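Bench rules for two-arm cells: frequently asked questions

Irnthorpe site. Applies to all tabletop cells with two arms on a shared rail. Last revised 31/08/2021. Questions about this page go to Jolanta Kubiak, cell safety.

Which cells do these rules cover?

Any bench cell in which two small arms share one table and can reach the same point. Single-arm cells and anything on the floor behind a fence are covered by the Gornton handbook. If a cell has a second arm fitted but switched off at the isolator, it still counts as a two-arm cell.

Are these rules a replacement for the risk assessment?

No. Each cell has its own assessment, kept in the folder at the bench and on the shared drive. The applicable standards are listed on its first page. This page sets out local practice. Where the two differ, follow the stricter and report the difference.

Who may start a cell?

A named operator who has signed the sheet for that cell. Signing for one cell does not cover the next one along, even if the arms are the same model. Visitors from Brornesport work under the local operator's signature and do not start a cell themselves.

What has to be checked before power goes on?

Mounts: both clamps tight on the rail, no movement when the base is pushed by hand.
Cables: clipped to the links, with enough slack at each joint for full travel.
Cameras: seated in their brackets, connectors pushed home.
Jaws: no cracks, no play, no adhesive left over from a previous job.
Table: only the items on the task sheet.
Stop button: pressed and released once, with the result written in the log.

How should camera cables be routed along an arm?

Along the outside of the links, held with small ties, with a free loop at every joint. Ties go on the links only. A tie across a joint will pull the connector out or cut the sheath. Use one cable colour for cameras within a cell and do not use that colour for anything else there. Trim the tails of ties flush; a sharp tail will mark the cable beside it and the hand that cleans it.

What about loops hanging below the rail?

They are permitted if they hang clear of the operator's knees and of any drawer. They must not rest on a sharp edge. Power wiring and camera cable should be kept apart where they pass below the rail.

How close may the two grippers come to each other?

The software limit is 44 mm between the nearest points of the two grippers, measured with the jaws open. Tasks that need a handover from one gripper to the other are exempt during the handover step only, and the step must be marked in the program. The limit includes anything held. A long item in one jaw has to be entered as part of that arm's envelope before the task is run.

Is there a speed limit?

Yes. In shared space the limit is 21 per cent of rated speed. Outside shared space the figure in the cell's own assessment applies. The limit is set in the controller and is locked. Please do not ask for it to be lifted for a demonstration.

May I reach in while the arms are holding position?

No. An arm holding position is a powered arm. Stop the cell, wait for the controller to report that the drives are off, then reach in. The joint indicator lights are not proof of either state and must not be used as such. Use the controller screen.

What may be left on the table?

The items on the task sheet, and the bins if the task uses them. Hand tools are allowed only as task objects. A tool used for maintenance goes back to the shadow board before the cell is started, and the board is checked by eye. Drinks, phones and paper are never allowed on the table.

Are loose wires allowed as task objects?

Yes, with conditions. They must be dead at both ends and not joined to any device on the table. Cut lengths only, no reels. The program must include a pull limit, so that an arm stops when a strand catches on a joint or on the other gripper. After each session check the jaws and wrists for trapped strands. Most of the stoppages logged at Irnthorpe last September were caused by a strand wound behind a jaw.

Can electronic equipment be used as a task object?

Only if it is unpowered and marked as scrap or training stock. Anything with a battery needs a separate form. Boards and housings with sharp edges should be handled with gloves when laying out the table.

Do heavy metal items need anything extra?

Spanners, fittings and similar items are weighed once and the weight entered on the task sheet. The limit for a single item is 1000 g, and lower if the arm maker's figure is lower. Set the drop height in the program as low as the task allows.

Do bin colours mean anything?

Within a task sheet, yes. Across cells, no. There was a proposal to fix colours across both sites, but the Rüegg bins at Gornton come in a different range and the matter was dropped. State the colour and its meaning on the sheet each time. Where a task uses more than one bin of the same colour, give the position as well.

How often are the arms inspected?

By the operator at each start, and by the cell safety team every 8 weeks. The team inspection covers joint play, the clamps, cable wear at each tie, and camera position. A cell that misses its inspection is locked off until it has been done. Allow around half a shift.

What counts as a reportable event?

Any contact between the two arms that was not programmed. Any contact between an arm and a person, however light. Any item leaving the table. Any stop that cannot be explained from the log. Fill in the form before restarting, and leave the table as it is until someone from cell safety has looked at it.

Can I change the jaws myself?

If you have signed for jaw changes, yes. Drives off, isolator locked, key in your pocket. After the change run the empty cycle with the table cleared. The new jaw shape must be entered in the controller, as the separation limit is calculated from it.

Where do I find the blank task sheet?

In the bench folder, behind the assessment. Use the current version only. Older sheets lack the box for pull limit.

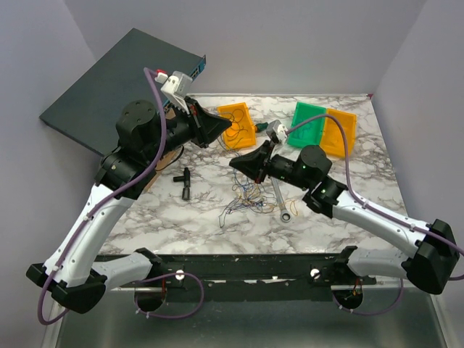

Two-arm bench cell with mixed task objects: wires, combination wrench, pipe fitting and storage bins.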